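About Truston

Truston tests whether machines can do ordinary chores. We take a task that a person does without thinking, such as clearing a desk, folding a towel, or loading a parts tray, and we measure how often a two-arm robot finishes it without help. We publish the result whether or not it is a good one. We do not build robots, and we do not sell them.

The company was started by Etornam Ansah, who had spent several years on packaging lines writing acceptance tests for automated cells. A packaging cell either meets its rate or gets sent back. Household and light shop-floor robots had no comparable test. A demonstration video would show one successful attempt, and buyers had no way to learn how many attempts came before it. Truston's first protocol was written to supply that number.

What we test

Our task library, Laryea, holds 550 chores. Each entry states the starting layout, the objects permitted, the finished condition, the time limit, and the contacts that count as a failure. Entries are grouped by setting: kitchen, laundry, desk, storeroom, assembly bench, and packing bench. A chore enters the library only after three people have read the written instructions and produced the same finished condition.

Desk chores make up a small share of the library and a large share of our testing hours. Putting a pair of scissors or a marker into an organizer is simple to describe. It requires a grasp on a thin object lying flat, a change of orientation in the air, and a release into a narrow opening next to things that are already there. Most of the failures we log occur in the last of those steps.

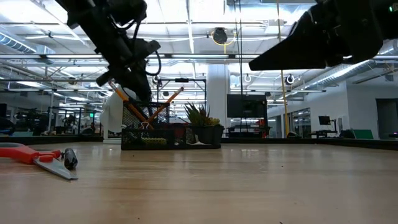
Desk chore setup: scissors and marker on the table, mesh organizer with pencils, two arms overhead.

Wire mesh is a difficult material for depth sensing, as the background shows through it. Plants are included in several desk entries for a related reason: leaves are irregular, they move when touched, and contact with them is scored. An arm that completes the placement and knocks the plant over has not completed the chore.

How we score

Every chore is attempted in blocks. Before each attempt the objects are returned to positions drawn from a fixed list, and the operator does not choose the order. We record four outcomes: finished, finished with a contact fault, not finished, and stopped by the operator. A stopped attempt counts against the machine in our headline figure. Some manufacturers disagree with this rule. Their comments are printed in full in an appendix to the report concerned.

The current round, Soseo, covers 2,041 attempts on 9 chores. Rigid objects with a clear handle or edge were handled reliably from most starting positions. Cloth, cable, and thin flat items were not. Results fell further when two objects touched each other at the start. No system in the round met our threshold for unattended use in a home. Two met the threshold for attended use at a packing bench, with a person within reach of the stop button.

Our position

We are often asked when a robot will be able to tidy a house. We do not forecast. On present data, a machine can do parts of many chores in a room that has been prepared for it, and the preparation takes labor that should be included in the cost. Shop-floor work is closer, mainly where parts arrive in a known orientation and a missed pick can be retried.

Funding and independence

Truston is paid by subscribers, chiefly insurers, facilities managers, and equipment buyers. Manufacturers may submit a machine and pay the bench fee, which is the same for all of them. They receive their results at the same time as subscribers do. No manufacturer holds shares in the company.

Working with us

Jommont, our bench scheduling service, lists open test slots and the chores available in each. Submissions for the next round close in December. Proposals for new chores are accepted all year and should include a written finished condition. Corrections to published reports are handled by Etornam Ansah and are noted on the first page of the revised file.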